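About Puteo

Hello, and thank you for finding your way to this page. Puteo is a small laundry, mending and ironing business, and we also run a teaching room where people of any age can come and learn how to look after their clothes. If you only want opening times and prices you will find them on the other pages, and we won't be in the least offended. But people do ask how we came to be doing this, and the answer is a bit too long for the counter.

How it began

Asabe Shehu started Puteo with 2 second-hand washing machines and an ironing board that had belonged to her aunt. She had spent years doing the linen for a guest house at Prurasholm, up and down the back stairs with sheets over her arm, and by the end of it she had strong opinions about pillowcases. When the guest house changed hands she took the lease on a former shoe repairer's shop round the corner, scrubbed the floor (it took most of June, the polish had gone in deep) and put a card in the window offering service washes and shirts.

The shirts did well. So did the curtains, once word got about that she would take them down and put them back up again. What she hadn't expected was how many people stopped at the counter to ask questions. How do you get a wool jumper back into shape? Why do towels go stiff? Is it all right to wash a feather pillow? She answered them all, and the queue got longer, and after a while she thought there might be something in setting aside an evening for it.

Those evenings are now the other half of what we do. The first one had 4 people round a folding table with a pot of tea. We have since moved into the premises next door, knocked a doorway through, and given the teaching room a proper sink and a long bench with good light over it.

What we do now

On the laundry side we take in household washing, bedding, table linen, work clothes and anything that needs handling gently. Everything is sorted by hand before it goes near a machine. We check pockets, we turn jeans inside out, and if we find a loose button we sew it back on without making a fuss about it. Bags left with us before ten in the morning are normally ready the next afternoon, though big quilts take longer, and in a wet winter they can take longer still.

We look after regular washing for a few local businesses as well. Stetus, the café with the green tablecloths, has been with us almost from the start, and Mousavi, the tailor's across the road, sends us pressing when they are busy and very kindly takes the tricky alterations off our hands in return. It is a good arrangement and there is usually cake in it somewhere.

Mending is done in the back room. Hems, zips, pulled seams, moth holes, the elbows of favourite cardigans — we are happy to look at all of it, and we will tell you plainly if we think a thing has come to the end of its useful life. Even then it may have some years in it as a duster.

The classes

Our classes are for anybody. We have had students about to leave home, people newly on their own who had never been the one to do the washing, new parents, and one retired gentleman who wanted to learn to iron a pleated skirt for his granddaughter's dancing. The room holds 30 at a squeeze for a talk, but the practical sessions are kept a good deal smaller so that everyone gets time at the bench.

The basic course covers sorting, labels, stains, washing by hand, drying and ironing, and finishes with folding a fitted sheet. There is a separate course for hand sewing. You don't need to bring anything to either, although most people turn up with a bag of things they have been worrying about, and we do try to get through them all.

A word about drying

If Puteo has a hobby horse, it is drying. We own tumble dryers and we use them for towels and for people in a hurry, but given the choice Asabe would rather hang nearly everything, and she has brought the rest of us round to her way of thinking. Over 700 loads went up on our indoor lines and racks last year. Air is kind to elastic and kind to colours, and it costs nothing. We give things a good shake first, smooth the seams with our fingers, leave room between one piece and the next, and keep a window open a crack even when it is chilly.

Coming to see us

The shop door is the one with the brass bell, and the teaching room has its own entrance through the side passage. Do put your head in even if you have nothing to wash. Someone will be folding, and they will be glad of the company.
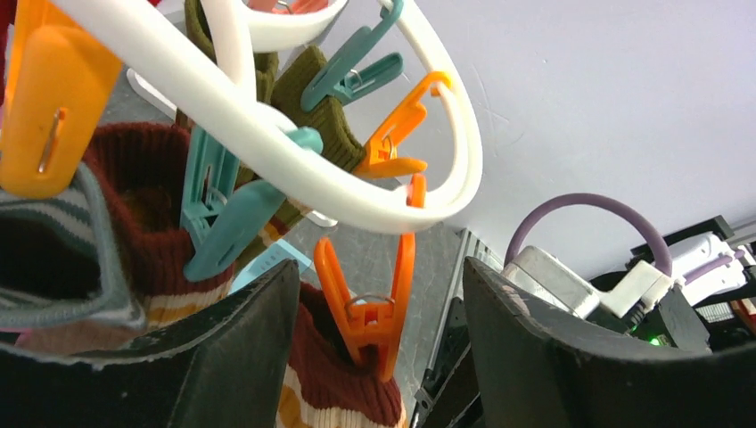
Small things are what Asabe likes teaching best, and socks above all, as everybody has them and hardly anybody enjoys them. She will talk about heels and toes and tired cuffs for as long as you care to listen, and she is firm that they deserve as much care as a good shirt. A white plastic hanger with clothespins does very nicely for them, one pin to a sock, the way the olive sock and the dark maroon one are held by their orange pins. The teal pins do the same job, of course, but people will have their favourites — and we have known a beginners' class get quite particular about colours by the second week. Bring your own odd socks along if you like. We keep a basket for the ones still waiting for their partners, and you are welcome to have a rummage.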